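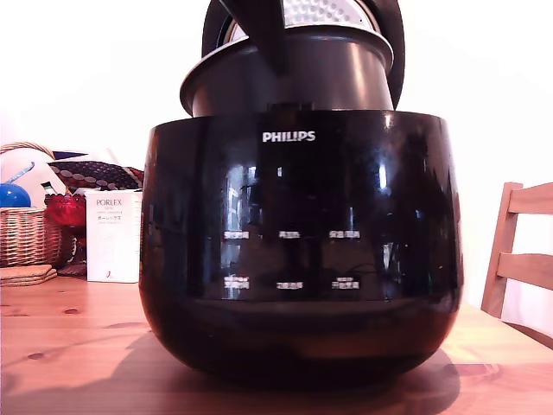 An Afternoon with the Rice Cooker

Ronja Hellström would like it known that the robot can do other things. She mentioned it when I came in, again while I was looking for somewhere to put my coat, and a third time over coffee, by which point I'd started to feel sorry for the other things.

"People come in and ask if it dances," she said. "I tell them it takes the pot out of a rice cooker. Then they look at the coffee."

The open day at Baleo's workshop in Tangen was held on July 19, 2024, a warm Friday on which anyone with sense had gone to the lake. Around 100 people came anyway. The program, one sheet folded down the middle, promised a welcome, a demonstration, a talk and a second demonstration, the second being the same as the first but with more children at the front.

The system is called Tutotow. I asked Hellström where the name came from and she closed her eyes briefly.

"It was a folder name. Somebody typed it late at night and then there were files in the folder, and then other files that pointed to those files. We had a meeting about a better name. We have the notes from the meeting. They're in the Tutotow folder."

What Tutotow does, when everything is in a good mood, is handle kitchen things at a table. Hellström's part of it is pots. She came to robotics from restaurant kitchens, by way of a degree she started late and finished, she says, out of spite, and she talks about cookware the way some people talk about in-laws. She has opinions about rims. She has stronger opinions about anything that fits inside something else.

"A cup on a table is a nice problem," she said. "You can see the cup, you can see the table, you know where one stops. Put the cup in another cup and you've ruined my week. Now there are two edges a few millimeters apart and you want one of them. Take the wrong one and you pick up both, or you pick up the first and the second comes along for a while and then changes its mind."

I asked what it sounds like when the second one changes its mind.

"Expensive," she said.
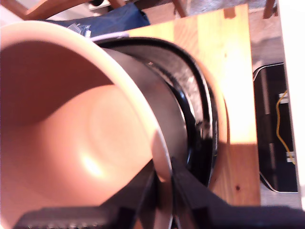 Rim practice with nested pots and the gripper.

She is strict about the word "grasp," which she feels has been given too much credit. Getting hold of a thing is the part visitors clap for. The part she worries about comes just after, when the pot has left where it was and hasn't yet got to where it's going. A round pot in a round hole wants to come straight up. Pull it a little to one side and it leans on the wall, and now the robot is trying to lift the pot, the cooker, and in principle the table.

"You do this at home without thinking," she said. "You wiggle. Wiggling is very advanced. I could talk for an hour about wiggling, and I did once, in Fallau, and I was not asked back."

Fallau is where Baleo's other office is, and where, as far as I could gather, the budgets live. Relations between the two places are cordial. Tangen thinks Fallau doesn't understand pots, and Fallau would like to see something with boxes.

I asked why not boxes, then. There must be money in boxes.

"There's a great deal of money in boxes. There are also a great many people already standing around the boxes. Nobody was standing around the rice cooker." She thought about it. "I'm aware that might be a sign."

The first demonstration began a little late. I'm not going to pretend it was gripping in the ordinary way. For a while there was a lot of small movement that looked like a man checking his pockets. A boy in the front row asked if it was broken. His mother told him it was thinking, and Hellström, who'd heard, said that neither was quite right but that she'd take thinking. Then the fingers came in at the rim and the pot started up, and the room went quiet in the way a room goes quiet when someone is carrying a full tray past a toddler.

It went up.

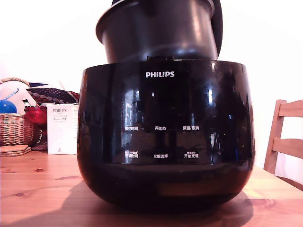
And there was applause, of the startled sort, and one whistle from the back. Hellström didn't clap. She was watching the body of the cooker to see whether it had shifted, because for her a lift that drags the appliance along behind it isn't a lift at all, it's a relocation. She nodded, once, at nobody I could identify.

"The audience looks at the pot," she told me later. "I look at everything that's supposed to stay put."

She keeps a log of this. Between one thing and another, the team had run 218 lifts in the stretch leading up to the open day, and 217 of them counted as good under her rules. I said that sounded excellent. She said it sounded excellent to people who hadn't met the other one.

What happened?

"It let go."

That's all?

"It let go at the top," she said, and poured herself more coffee.

The black finish is a sore point too. Cameras like a surface that looks the same from one moment to the next, and a gloss black cooker looks like whatever is across the room. It looks like the window. If you lean in to see how things are going, it looks like you. For most of one spring the team tried to fix this with better lighting, which gave them a cooker that looked like better lighting. Somebody suggested matte tape. Hellström forbade it.

"If I tape the cooker, then I have a robot that works on taped cookers. I've never been in a kitchen with a taped cooker. Well, one. I left."

The same goes for the rest of the table. I had expected something bare and laboratory-like, and what they've got is a basket, coasters, a coffee grinder box, a patterned cloth, the sort of heap that grows on any table that people walk past with their hands full. She won't have it tidied. When new colleagues arrive they tend to straighten it, from kindness, and then she has to have the conversation with them.

I asked how the conversation goes.

"I say, who lives in your house? And they say so-and-so. And I say, does so-and-so put things away? And then they go quiet, and we've usually got an hour of work back by lunch."

There is a serious idea under all this, and she gets to it when she's run out of ways to avoid it. She thinks a machine that helps at home will mostly be helping people whose hands have stopped being reliable. Her grandmother cooked until she couldn't lift the pan, and it was the lifting that ended it. She could still season a stew from across the room by the smell. She just couldn't get it off the stove.

"So I don't need it to cook," Hellström said. "Please, no cooking. I need it to take out the heavy thing and put it where you point. Then it should go away."

Go away where?

"That's a different team."

I wanted to know how close they were, and she gave me the look that question deserves. She'd be comfortable, she said, with a kitchen she had picked herself, with her in it, and someone else within reach of the stop button. She would be less comfortable with mine. I described mine. She said, "Much less."

The talk in the middle of the afternoon was on force sensing and was better than it sounds. Hellström passed a saucepan along the rows and had everyone lift it with two fingers, eyes shut, and say when they felt it leave the lap. The answers varied a good deal. One man announced it before he had touched the pan. She said she had worked with software like that.

Then came the questions. Would it take jobs? She said that if anyone present was employed to take the pot out of a rice cooker, she'd like to see the contract. Could it do stairs? It could not do stairs, it didn't have anything to do them with. Did it know what rice was? It did not. Was that a problem? She said she'd shared kitchens with people about whom you could ask the same.

Somebody asked about the lid, and here she grew a little careful. The lid is a project of its own. Opening it means finding a catch, pressing it and being out of the way when it swings, and she'd rather show one thing that works than two that might. In the demonstrations the lid stays open. She is happy to say so and does not enjoy being asked twice.

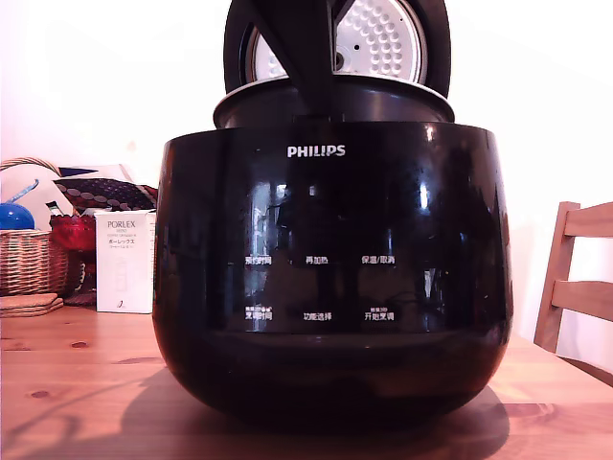

Helge Hägglund thought she was being too hard on it. The lid was the honest part of the problem, he said, leaning over from the next chair, and he would sooner watch a robot fumble a catch for ten minutes than see another pot go up and down. Nobody's grandmother had ever been defeated by an open rice cooker. He'd told her as much before, several times, and expected to do so again on the way to the parking lot.

Hellström said he was welcome to come in on Monday and fumble it himself.

"He's right, though," she said, when he had gone to look for cake. "Don't put that in. Well, put it in. He'll only say it again."

The plan, as it stands, is to have the lid in by September. I asked whether that meant working or merely attempted, and she asked whether I'd like to see the parts drawer, which I took for an answer. The drawer was very full. She explained several sets of fingertips to me, in order of disappointment. The first had been too slick and the next too sticky, so that it wouldn't give the pot back. She was fond of a later pair that had done everything right and then fallen apart.

The second demonstration ran on time. The boy from the front row had come back and brought a friend, and he explained to the friend that it wasn't broken, it was just like that. There was the small movement, the pocket-checking, the fingers at the rim. Hellström stood with her arms folded and watched the cooker.

I asked her, packing up, whether she ate much rice.

"Potatoes," she said. She was writing the two lifts into the log.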